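## Weapons surrender period: results and arrangements for the new year

*Vandilus Community Safety Partnership, 1 December 2022*

The autumn surrender period for firearms, ammunition and bladed articles has now closed in both Zavska and Cemitz. A total of 3405 items were handed in at staffed counters and surrender bins across the two districts. Of these, 2184 were knives or other bladed articles and 148 were firearms of one kind or another. The remainder was made up of ammunition, air weapons, imitation weapons and a small amount of other material, including military souvenirs.

The Partnership wishes to thank all residents who took part. Many of the items had been kept in lofts, sheds and garages for years, often by people who had inherited them and did not know what the law required. Several of the older shotguns had been found during house clearances. Weapons stored in this way are seldom secured, and they are at risk of being stolen in a burglary and passed on.

### What was handed in

Kitchen knives formed the largest group among the bladed articles, followed by folding knives and machetes. The number of machetes was higher than in the previous surrender period, and most of them came from the bins in Cemitz. The law on offensive weapons has changed since that period, and a number of residents told counter staff that they had only recently learned that an item they owned could no longer be kept at home.

The firearms were mainly shotguns, with a smaller number of rifles and pistols. Some had been deactivated to an older standard. Each firearm has been recorded and sent for examination, and will be destroyed when that work is complete unless it is needed as evidence or is accepted by a museum. Three firearms have been referred for further investigation. The Partnership is unable to comment on these while enquiries continue.

Residents who surrendered a weapon during the period were not prosecuted for possession at the point of surrender. This did not extend to any other offence in which a weapon may have been used, and the same position will apply to future periods. 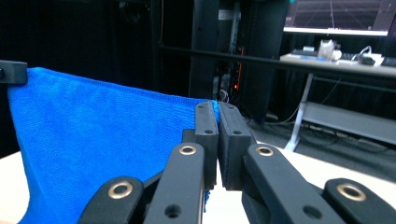

*3 min read*

### Permanent bins

The two temporary surrender bins in Zavska have been removed. The bin outside the Pearce Street police station in Cemitz will stay in place throughout the year and may be used at any time of day. It is for bladed articles only. Users are asked to wrap blades in thick card or several layers of newspaper, to tape the wrapping closed and to place the item through the slot with the handle first. Items must not be left beside the bin if it is full. A telephone number for reporting a full bin is shown on the front panel.

Firearms and ammunition must never be put in a bin. They should not be carried through the streets or taken on public transport without first seeking advice. Any resident who finds a firearm, or who wishes to give one up, should telephone the police non-emergency line and describe the item as fully as possible without handling it more than is needed. An officer will then either arrange to collect it or explain how it can be brought in safely.

Old shells, grenades and similar objects should be left where they are. Residents should move away, keep others at a distance and call the emergency number.

### Certificate holders

Holders of shotgun and firearm certificates are reminded that applications for renewal should be made in good time. Delays have been reported in both districts during the past year, and the licensing office in Zavska continues to receive applications that cannot be processed on arrival. The most common fault is a missing medical form. Applications without this form will be returned.

A certificate holder who changes address must inform the licensing office in writing. The storage arrangements at the new address will be inspected, and weapons may need to be lodged with a registered dealer in the meantime. Keys to a gun cabinet must be kept where no other person in the household can reach them. This applies equally where the other members of the household are adults.

Executors dealing with the estate of a certificate holder should contact the licensing office as soon as they are able. A temporary permit can be issued so that weapons may be held lawfully until they are sold, transferred or surrendered.

### Work with schools and retailers

From January, officers will return to secondary schools in Cemitz with a revised set of lessons on knife carrying. The lessons were tried in Zavska during the summer term, and teachers there asked for more time to be given to questions from pupils and less to the presentation itself. Both changes have been made. Parents will receive a letter from their child's school before each visit and may ask to see the materials in advance.

Test purchases at shops selling knives will also resume in January. Retailers are reminded that it is an offence to sell most knives to a person under eighteen, and that staff should ask for proof of age wherever there is doubt. Shops which would like a refusals register or a set of window notices may request them from the Partnership office without charge. Market traders and those selling at fairs are subject to the same rules as permanent premises.

### Reporting concerns

Anyone who is worried that another person may be carrying a weapon, or storing one unlawfully, can speak to their local neighbourhood team or make a report without giving a name. Where there is an immediate danger, the emergency number should always be used.

A fuller breakdown of surrendered items by type and by district will be published on the Vandilus pages once the examination of the firearms has been completed. Printed copies will be held at the public libraries in Zavska and Cemitz, and large-print copies can be supplied on request.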